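Plencombe Community Hall Association
Minutes of the December general meeting

Present: 24 members, listed on the sign-in sheet. Vilmos Antal in the chair.
The meeting opened at 7:05 p.m. in the small room.

1. Minutes of the last meeting
Approved with one correction. Under Parking, "Dimo Road" should read "Dimo Street."

2. Money
The general account stands at $605 after the fall insurance payment. The roof fund is separate and was not touched. Two hall rentals from last month are still unpaid and reminders have gone out. A member asked why the water bill was higher than the same quarter last year. The chair said the meter had been estimated twice and then read, and that the next bill should settle it. If it does not, the association will ask the water office for a site visit.

3. Heating
The Narken boiler failed twice during the cold spell. The repair company replaced the ignition part and charged $309, which has been paid. They said the boiler could last several more winters but would not put that in writing. There was a long discussion of whether to start saving for a new one now or wait until spring, when there may be county grants. Several members said the back row of seats is still too cold for evening talks. It was pointed out that the vent on that side is blocked by the stacked chairs.
Agreed: move the chairs to the north wall. Get two quotes for a replacement boiler by spring. No commitment to buy.

4. Hall floor
The main floor was last sanded nine years ago and is worn through at the stage end. The dance group asked for a date that does not fall in their term. The floor would be out of use for five days, including drying. The youth group can use the small room in that time but the Esfahani music class cannot, on account of the piano. The class will be offered the same number of evenings later on.
Agreed: sand and seal in the summer break. Dates to be circulated before bookings open.

5. Rental rates
The full-day rate for the main hall has been $150 for four years. A proposal to raise it was put forward, seconded, and discussed. Those in favor said the heating alone takes a good part of it on a winter day. Those against said we would lose the family parties, which make up most of the weekend use. An amendment to keep the rate for residents and raise it only for outside groups was carried on a show of hands. The new outside rate will be set at the next meeting.

6. Winter supper
The supper will go ahead as usual, doors at 5:30 p.m. Soup, bread, and a baked dish, with a vegetarian choice of each. We expect about the same turnout as last year. Tickets will be sold at the door and at the library desk. The raffle will be drawn before dessert this time — last year too many people had gone home by the end. The school choir will sing three songs and needs the stage clear by 6:00 p.m.
Set-up starts at 2:00 p.m. Anyone bringing a slow cooker should also bring an extension cord, and should not plug it in on the stage side, where the breaker trips.

7. Kitchen
The cupboard under the window has been cleared out. Chipped plates were thrown away and the odd lids are in a box by the door until the end of the month. Please take any that are yours. The dishwasher is draining slowly again and the filter needs to be rinsed after each use, by whoever has rented the hall. A note to that effect will be added to the rental sheet. Mixing bowls are to stay in the kitchen and are not to be lent out with the folding tables.

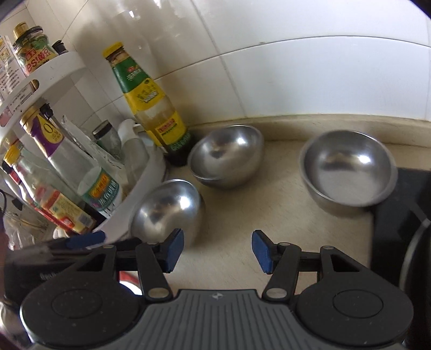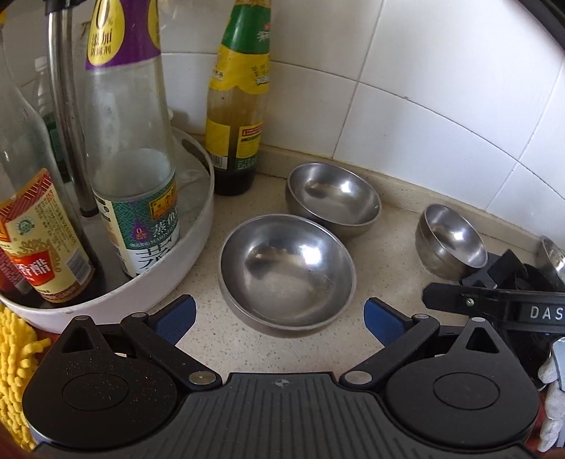

Item 7: stainless steel bowls on the kitchen counter.

8. Other business
The light over the side steps is out. A new bulb did not fix it, so an electrician will be asked to look at it when the exit signs are tested.
The lost and found holds two umbrellas, a child's boot, and a set of keys on a green tag.
A member asked that the notice board be kept to local events. Agreed.

The meeting closed at 8:40 p.m. The next meeting will be in the small room at the usual time.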